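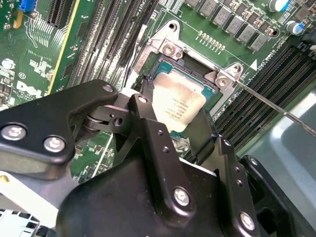
Processor and socket, desktop teardown bench

Home About Programs Reports Contact

Likby Computer Reuse: Progress Report to the Farouk Fund
26 May 2018
Prepared by Shaimaa Filali

This report covers the first half of the grant. The second half runs to the end of September, and a final report with full accounts will follow it.

What the grant is for

The grant pays for bench time, small parts and storage so that retired office desktops can be taken apart, tested and either rebuilt or stripped for parts. The machines come to us from the Gitside depot. Our target for the year is 1071 desktops. At the time of writing 665 have been received and logged, which puts us slightly ahead of schedule on intake. We are behind on rebuilding, for reasons given further down.

Work on processors and boards

Most of the bench work in this period has been on processors and mainboards. In the first weeks we pulled every processor as soon as a case was opened and stored it apart from its board. We stopped doing that. Too many got separated from their paperwork, and matching them up again took longer than the removal had. The rule now is that a processor stays in its socket until the board has been looked over, and if it has to come out, the board number goes on the tray before the lever is lifted.

Bent contacts were the main cause of lost boards early on. Mohcine Abou Zeid rewrote the bench sheet to deal with this. It asks for the processor to be lifted straight up by its edges and checked for old thermal paste on the underside, and for the socket to be inspected under the lamp before anything goes back in. Losses have come down since the new sheet went up. We don't yet have a figure we would want to be held to, and will give one in the final report.

Memory is tested on its own rig and is not a bottleneck.

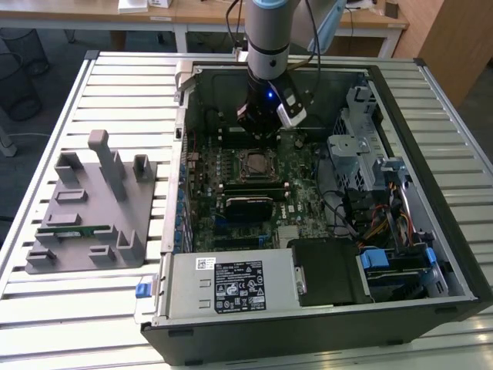 Cases are laid on their side for all of this work, with the power supply and the drives left in place until the board has been dealt with. On the models where the power supply sits in a hinged carrier, the carrier can be swung clear and the cables stay connected. That saves a step. It also means the cable bundle has to be kept off the board by hand, and we have added a cable tie to each kit for the purpose.

The blue plastic clips and release tabs on these cases are worth a mention. They let us get at the drives and the expansion cards without tools, but they get brittle with age and we break some. A broken tab does not stop a machine from working, but it does make it harder to pass on as a complete unit. We now keep the good ones from scrapped cases in a drawer by the door.

Drives

All drives are removed, wiped and logged before a machine leaves the bench area. Drives that fail the wipe are destroyed. The log is kept in Trutine, the stock system we moved to at the start of the grant. Getting the old spreadsheets into it took longer than planned and there are still duplicate entries from the first month. Mohcine is working through them.

Rebuilds

We have 300 rebuilt machines ready to go out or already gone. We had hoped for more by now. There were two causes. Thermal paste and board batteries were on back order for a good part of the spring, and a set of 16 machines came back from final testing with fan noise and had to be opened again. The fans have been replaced and those machines are back in the queue.

Spending

Spending on bench time is on budget. Parts are over, mainly fans and batteries. Storage is under — we have not needed the second bay so far, and would like to move part of that line to parts. A short note asking for this change is being sent separately.

Plans to the end of September

1. Clear the backlog of boards waiting for inspection.
2. Finish the Trutine clean-up so that every drive has a single record.
3. Train two more people on processor removal using the new bench sheet.
4. Agree a collection schedule with Gitside for the summer, when fewer staff are on site to load.

Questions about the figures should go to Shaimaa Filali. Questions about bench procedure can go straight to Mohcine.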